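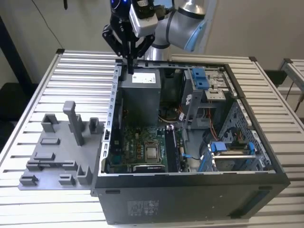 Replacing the power supply in a desktop computer

Staff at the Harik site may replace a failed power supply in a desktop tower once the fault has been logged with the service desk.

1. Shut down the computer, switch off at the wall and unplug every cable.
2. Lay the tower on its side and remove the side panel.
3. Note where each internal power lead is connected, then unplug the leads.
4. Undo the screws at the back of the case and lift out the old unit.
5. Fit the replacement, tighten the screws and reconnect the leads.
6. Refit the panel before restoring power.

The power supply itself must never be opened. Failed units should be labelled and taken to Room 144. Enquiries should be made to Amra Yordanov on extension 521.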